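Changing Work at a Home Goods Returns Site: A Study of Automation at Kutach

Student project report
Prepared by Takumi Honda and Crisóforo Barrera
Submitted Saturday, December 14, 2024

1. Background

Kutach receives returned home goods from online retailers, checks them, and sends them on for resale, repair, or disposal. Until this year all sorting was done by hand at fixed stations. In July the company began preparing to automate part of this work under a program known internally as Bulent. The program has two parts: a robot arm that moves boxed goods from the belt to the shelves, and a longer effort to teach a second system to handle unboxed items such as lamps, trays, and plant pots.

The purpose of this report is to record what the program has changed for the people employed at the site. The technical performance of the equipment was studied by another project group and is covered only where it affects daily work.

2. Method

We made 4 visits to the site and spoke with sorters, two shift leads, and the training coordinator. Interviews were held during paid hours by agreement with the company. We also reviewed the shift logs for one week before the robot arm was installed and one week after. Workers are not named in this report.

3. Findings

3.1 Boxed goods

The log for the week before installation shows 1,844 boxed items shelved by hand. In the later week the figure was 2,000, of which 152 had to be taken from the arm's reject bin and shelved by a sorter. Shift leads consider the reject bin the main source of new work. It fills unevenly, and the sorter assigned to it is often called away from another task.

Sorters reported less lifting and less walking. Several also said that the job had become quieter in an unwelcome way. The old stations faced each other across the belt – the new layout places workers along one side, with the arm and its fence on the other. Conversation during the shift has dropped, and newer employees said that they had fewer chances to ask an experienced colleague for help.

3.2 Unboxed goods

Unboxed items are harder to automate because they differ in shape and weight. For this part of the program, sorters are trained to demonstrate tasks with hand-held grippers, so that their movements can be recorded and used in training. The sessions take place in a separate room known as Ogura, with household objects laid out on a table.

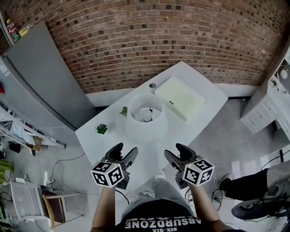 Figure 1. Demonstration work with a gripper in each hand; a lampshade, a tray, and small succulents are on the table.

Participation is voluntary and is paid at the same rate as sorting. The workers we interviewed generally found it interesting at first and tiring later. Picking up an item with two curved fingers requires slower and more deliberate movement than using the hand, and the same action must be repeated many times. One sorter described having to "unlearn" the quick wrist turn used to check the inside of a shade.

Opinions on the purpose of the work were divided. Some participants hoped that it would lead to a permanent technical role. Others were concerned that they were passing on a skill for which they would receive no further credit. The company has not yet stated whether demonstration work will become a separate job grade.

4. Recommendations

4.1 The reject bin should be a scheduled task with its own place in the rotation.

4.2 Demonstration sessions should include fixed breaks, agreed with the workers who take part.

4.3 Kutach should state in writing how demonstration work counts toward pay and promotion. The neighboring firm Breseck, where we held one comparison interview, lists such work in its job descriptions.

4.4 New employees should be paired with an experienced sorter for their first shifts at the fenced line.

5. Limits of the study

The two log weeks may differ for seasonal reasons, and our interviews covered the day shift only. Night shift staff work with the arm for longer periods, and their views should be collected before the layout is extended to the second belt.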